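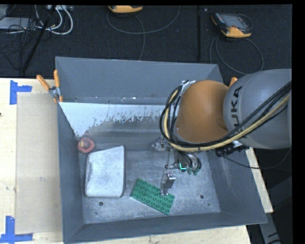
Flurneck College students to open robot sorting trials in May

Second-year students at Flurneck College will show their bin-picking project to visitors in May. The class has spent the year programming a KUKA arm to pick mixed objects, among them a green toy brick plate, out of a metal bin.

The students have logged more than 830 attempts. "They write the code, and they clear up after it," said course tutor Tiruwork Kumsa. Doors open at 10 am in the Brastano Building. Entry is free.

Last updated: May

Related items
Prakonine backs college workshop
Maldonado Cup: entries open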